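Predicting Fourth-Down Choices in a Small College Football League

Project report, Sports Data course
Deming Kong and Wenjie Yuan
Ketbridge

1. Introduction

In American football, a team has four tries to move the ball ten yards. When the fourth try comes, the coach must choose between a punt, a field goal attempt, or a normal play. This choice is discussed a lot on television, and for the professional teams there are already many public models which tell what the best choice would be. For small colleges there is very little. Our project asks a simple question: can we predict what a coach in a small league will do on fourth down, if we know only the situation of the game?

We want to say clearly that we do not try to find the best decision. We try to find the probable decision. A defensive coordinator may have more use for this, because he must send the correct players to the field in a short time.

2. Data

The play-by-play records come from the Serkley conference, where our college also plays. The conference has 9 teams. We collected the records of 3 seasons and kept only fourth downs, which gave 1127 plays. From every play we saved the distance to go, the field position, the quarter, the time left, the score difference, and which team had the ball.

The records are typed by students in the press box, and the quality is not equal between stadiums. In the home games of Pundik the clock was often written only at the start of the drive. We had to estimate the missing times from the plays before and after, and 138 plays in our data have such an estimated time. We made one test without these plays and the result changed very little, so we kept them.

Fake punts were a problem. The record says "rush" or "pass" but the formation is not given. We asked the coaching staff how to treat them, and they advised us to count them as normal plays, as the team did in fact go for the first down. We removed plays ended by a penalty before the snap.

3. Method

We compared two models. The first is a multinomial logistic regression with all the features above. The second is a random forest. We also wrote a very simple rule as a baseline: kick a field goal if the ball is inside the opponent's 30-yard line, otherwise punt. The last season was used as the test set and was not opened until both models were finished. Wenjie wrote the code for cleaning the records and the regression, and Deming did the forest and the figures. All training was done on the desktop computers of the department.

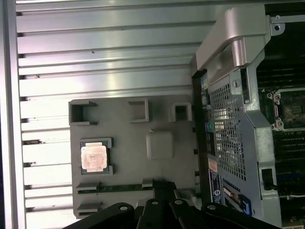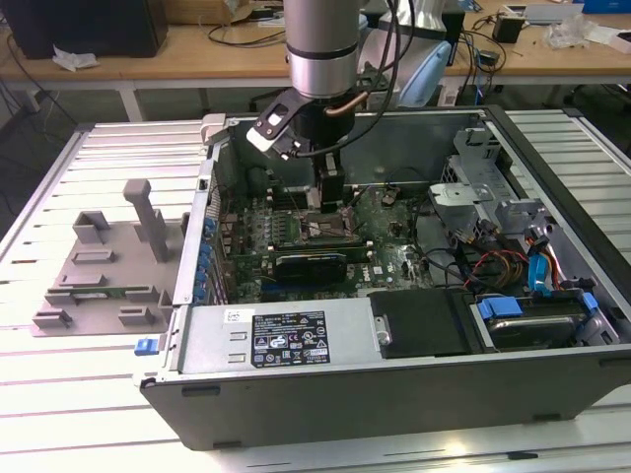 Figure 1. Computer hardware. First picture: processor chip in a gray tray. Second picture: open desktop tower on the work table.

For the forest we tried different depths and chose the one with the lowest error in cross-validation. We were careful to keep all plays of one game in the same fold. In our first version we did not do this, and the accuracy looked too good, especially for games with many punts by the same team.

4. Results

Both models were better than the baseline. The forest was a little better than the regression, but the difference was small and we would not trust it very much with only one test season. The most important features were distance to go and field position, as we expected. Score difference became important only in the fourth quarter.

The punts were easy to predict. Almost all the mistakes happened between midfield and the opponent's 35-yard line, where the three choices are all possible. Here the coach himself matters more than the situation. Duan, for example, went for it on short distances in this area much more often than the other teams, and the regression without the team feature was wrong on most of these plays.

We also looked at the kicker. Two teams changed their kicker between the seasons, and for one of them the number of field goal attempts dropped strongly in the test season. Our models could not know this and continued to predict field goals for that team.

5. Limits of the work

The weather is not in the records, and wind surely has an influence on long kicks. Injuries are also missing. The name of the head coach would be better than the name of the team, since one team changed its coach, but we noticed this too late to repeat all the training.

6. Future work

We would like to add the kicker's longest successful attempt in the season and the wind speed at kickoff. A member of the coaching staff also asked if the same approach can work for two-point conversions. We think there are too few of them in the present data, and it would be necessary to collect records from neighboring conferences first.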